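Kudiswood Strike Notices

README, last touched in September

Hi! This is my collection of public notices about teacher walkouts, road blockades and arrests in the Kudiswood district. I started it because I kept losing track of which dispute was which, and then it grew (a lot). There are 139 notices in it so far, all typed up by hand from bulletin boards, union flyers and the back pages of the local paper.

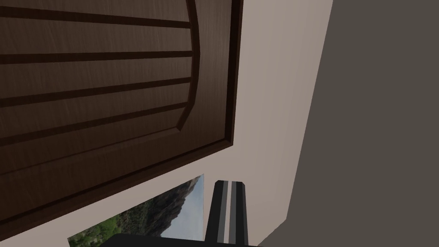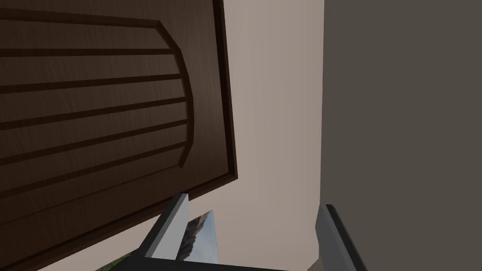 Dark brown wooden door, grooves across the panel.

What's in the folder

notices.csv has one row per notice
places.csv is the list of towns and the spellings I settled on
changes.txt is my running log, messy but complete

Columns in notices.csv

id: just a number, don't read anything into the order
place: Kotska, Jasińska, Drullov or "other"
issuer: union, school office, court, police or unknown
topic: walkout, blockade, detention, release, talks
text: the full wording, typos and all
confidence: 3 means I had the paper in my hand, 2 means a clear copy, 1 means somebody read it to me over the phone

Things to watch out for

Drullov is badly covered. I only have 8 notices from there, and 5 of them are about the same bus depot blockade, so please don't draw any big conclusions about Drullov! Jasińska is the opposite, because the union branch there puts out a fresh flyer every Monday whether anything happened or not.

Court notices and union flyers often disagree on how many people were held. I left both versions in and didn't try to pick a winner. If you need one number, you'll have to choose your own rule and say so.

I took out the names of everyone detained, plus home addresses and phone numbers. If you spot one I missed, tell me and I'll pull the row that same evening.

Using it

Free for classroom, newsroom and hobby use. Please mention Kudiswood Strike Notices somewhere, and keep the confidence column if you pass the file along.

Still to do

Fix the accents in the older Jasińska rows
Split "talks" into local and district
Type up the shoebox of Kotska flyers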